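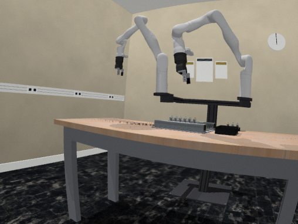 Futeo opens its second repair night, and you're invited

5/18/18 - Hi, Charmaine Matlala here from Futeo. I usually keep these releases short and stiff, but I'm too excited for that today, so bear with me! Starting next month, our fix-it evenings move into the old Steyn furniture store on Miko Street, and we'll be open two nights a week instead of one.

If you've never been, bring the thing that quit on you (toaster, lamp, zipper, bike, whatever) and sit down with someone who likes fixing stuff. You do the work, we lend the tools and the coffee. Last year our neighbors carried home 1,745 repaired items, and I still can't get over that number.

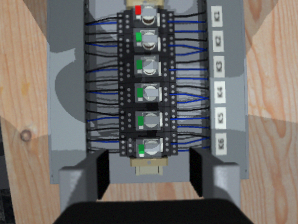
The new space has room for 22 benches, a proper sewing corner and a kids' table where the screwdrivers are short and the rules are long. Bongani Radebe is running the beginner classes again, and he's adding one on hand-me-down clothes that I've already signed up for (my jeans are a disgrace).

"I want people to get over being scared of opening things up," Bongani told me. "Most of the time it's a loose screw or a bit of fluff."

Drop-in is free. Classes are $35 for the full course, and we'll hold seats for anyone who can't swing that, just ask. We're looking for people who can knit or sharpen knives too, so please get in touch. The Uno card game tournament comes back in September, same silly trophy.

Press contact: Charmaine Matlala, Futeo front desk. Call or stop by any afternoon.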